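News > Press Releases > Housewares

Staltidard Extends Home Textile Take-Back Program to Haldane and Groritz

02/09/2026 | Staltidard Press Office

All News Products Stores Investors Contact

Staltidard will expand its home textile take-back program to its stores in Haldane and Groritz in March. The program began last year at the company's Heltora store and has collected 3517 items, including sheets, towels, curtains and bedding.

Customers can bring in clean household textiles from any maker. No receipt is needed. Each drop-off earns a store credit, with a limit of one credit per household per month. Items in good condition go to local shelters. The rest are sorted by fiber and sold to recyclers.

Collection bins will be placed near the main entrance of each store. Staltidard expects the two new locations to take in 1000 items by the end of the year. Mattresses, rugs and electric blankets are not accepted.

Pillows and cushions were added to the list after 429 customers asked for them in a store survey. They are taken at any size, including small cream-white cloth ones like the cushion shown with this release, and creased or rumpled covers are not a reason for refusal. Stained or torn pieces go straight to recycling. A full list of accepted items will be posted in all 29 Staltidard stores.
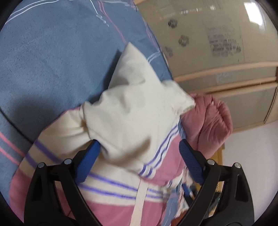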